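September 2019

Goslow stability run, melt point notes

Suppository bases again. Hinum base softened early in the warm cabinet, Viklund base held its shape but the surface went chalky. Same mold, same fill temp. Weighed all 17 from the Hinum lot, two light ones, both from the end of the pour. Probably poured too slow. Stir plate was at 800, leave it there.

Cabinet log has a gap overnight, printer out of paper. Reading before the gap fine, reading after fine. Not going to throw the run out over it but it goes in the report.

Looked up pack storage wording for acetaminophen suppositories, want our draft leaflet to be plainer than the March one. "Store in a suitable place" tells a parent nothing. Say the temperature, say keep it in the box.
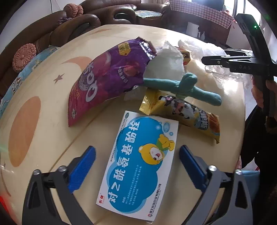
Arsalan Swati thinks the leaflet should also say what to do if one has gone soft, since parents will ask the pharmacist anyway, and he'd put it right under the storage line. Fine by me but we need data on re-hardened ones first. Does the drug settle to the tip? Cut a few lengthwise and assay the halfs seperately.

To do: repeat Hinum pour, faster. Paper for the printer. Sample 1189 still in the fridge, label coming off, redo it. Ask Rukhsana Bajwa if Jondale ever sent the foil.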